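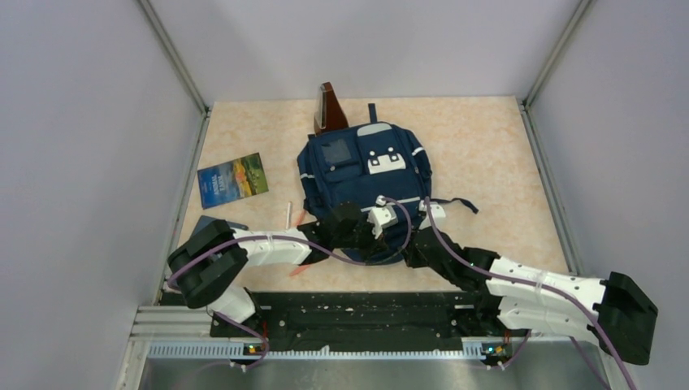

Looking after the two-arm packing cell: questions I keep getting

I'm Tamsin Pennington and I look after the Emamard cell, the one with two arms sharing a table. I started writing these answers down in March, when I noticed I'd typed the same email three times. Ask me more and I'll add them.

Which arm is "left"?

Left as you stand on the arm side, facing the back wall. Please use that in the log! We had a wrist swapped on the wrong arm once because someone wrote it up from the other side of the panels.

How often do you check the purple cables?

Every morning before power goes on, and again if anything has snagged. I run my fingers along each one from the gripper housing back past the elbow, feeling for flat spots and nicks. Then I move the arm slowly through its full reach and watch the loop at the gripper. It needs enough slack for the wrist to turn all the way, but not so much that it catches on a strap or a zipper pull. Bags are the worst for this – school backpacks especially.

Can I tie the cable down tighter so it stops flopping around?

Please don't. I did that in my first month and pulled a connector half out. If the loop bothers you, come and find me and we'll move the clip a little at a time.

What do I do when a gripper won't close all the way?

Stop the arm, power down, and look for lint. It's nearly always lint, or a bit of thread. A dry brush gets most of it. If it still sticks, run the open and close test from the Zondel screen and write down the error number. Error 126 means the gripper hit its force limit early, and I'd like to see that one myself.

How often do the grippers get serviced?

Every 3000 cycles for a clean and a bolt check. The counter for the right arm read 1586 last time I looked, so that one has a way to go. Don't reset a counter unless you've done the whole job.

Can I wipe down the table sheet with anything?

A damp cloth and a drop of dish soap. Keep the spray bottle well away from the connectors along the front (spray the cloth, never the table). Lift things off before you wipe, pens and books included – I've found old crumbs under both.

The beam between the arms is all scuffed. Is that a problem?

Nope, scuffs are fine. Loose screws aren't. I check them with the Barov torque driver whenever I do a gripper service.

When do I need to recalibrate?

After a bump, after a wrist or gripper change, or if the two arms disagree about where something is. Mousavi has the calibration board in the tall cupboard. Allow a full morning your first time, and put the board back in its sleeve when you're done.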